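Forum > Hardware > Old Desktops and Workstations > Reviving a second-hand Dell tower
4 min read

Reviving a second-hand Dell tower: what should I do while the lid is off?

Bouchra Bennani

Hi everyone! I've picked up an old Dell tower from the Sowerby tip shop and I'm a bit in love with it already. I've only ever had laptops, so getting the side panel off and seeing how it all slots together was a real thrill. There's a drive cage, a graphics card, a big silver power supply, and a plastic air shroud that I gather steers the air where it's meant to go. It even has little blue latches so you don't need a screwdriver for everything. Whoever thought of those, thank you!

My plan is to turn it into a family file server for photos (14 years' worth, spread over far too many USB sticks) and maybe let my daughter muck around with Linux on it. Before I close it up I'd like to do everything sensible in one go. Should I be re-doing the paste on the processor? Is it worth adding memory? And do I really have to take the graphics card out to clean properly? I have Friday evening free, a can of compressed air and plenty of enthusiasm.

Michalis Papadakis

Great find, and a file server is a lovely second life for one of these. Yes, do the lot while it's open. Here's the order I'd go in.

1. Power off, pull the cord out of the wall, then hold the power button in for a few seconds. Lay the tower on its side on a bench or a solid table with the open side facing up. You want the board flat in front of you with good light over it. Put the panel somewhere you won't kneel on it, as the plastic bits moulded onto the inside snap easily.
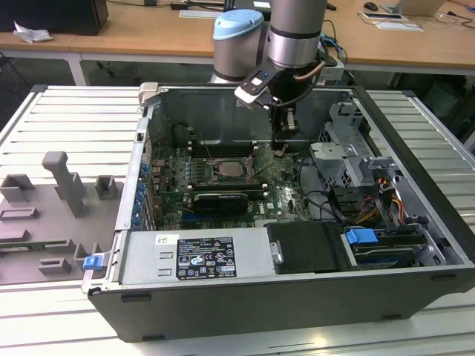
2. Take a few photos on your phone before you unplug anything. The power leads all look obvious until there are six of them in your hand.

3. Lift out the plastic shroud and blow the dust out of it away from the computer. Hold any fan blades still with a finger while you use the compressed air.

4. Graphics card: release the latch at the back of the case, then the little catch at the end of the slot, and draw it straight up. You don't have to remove it, but you'll get a far better clean under there and it gives you so much more room for your hands. For a file server you may not need it at all if the board has its own video output. Leaving it out saves power too.

5. Processor paste. Do it! It's my favourite job in the whole machine. Undo the heatsink screws a bit at a time, going corner to corner, and give the heatsink a gentle twist before you lift so it doesn't drag the processor up with it. Wipe the old paste off both surfaces with isopropyl alcohol and a lint-free cloth until no more grey comes away. The metal lid on the processor may still look dull or blotchy once it's clean, and that's fine, you aren't polishing silverware. I leave the chip in its socket for all of this.
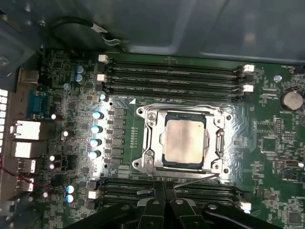

If you do want to take the chip out, ease the lever down and sideways from under its hook, let it rise, then open the load plate. Never touch what's underneath. Going back in, match the small triangle on the chip to the corner marked on the socket and lay it in with no pressure whatsoever. A dab of paste the size of a pea, heatsink on, screws corner to corner again, and you're done.

6. Memory. Absolutely worth it. Used server sticks are cheap as chips, but check the service manual for your exact model first, as some of these boards want a particular type and want it fitted in matched sets. Open the white clips at both ends of the slot, line up the notch and push evenly until the clips click home by themselves.

While you're in there, have a look at the tops of the round capacitors. Flat is good. Domed or crusty means the board is on its way out and I wouldn't trust it with your photos.

And please keep a second copy somewhere else, whatever you build!

Nudwood

Agree with most of the above. I'd skip the paste unless it's running hot. Mine has 2,000 hours on it since I bought it used and I never touched the paste. Replace the hard drive though, old drives aren't worth the worry.

Bouchra Bennani

Thank you both! New drive ordered, and I'm doing the paste anyway, it sounds too satisfying to miss. I'll report back once it boots.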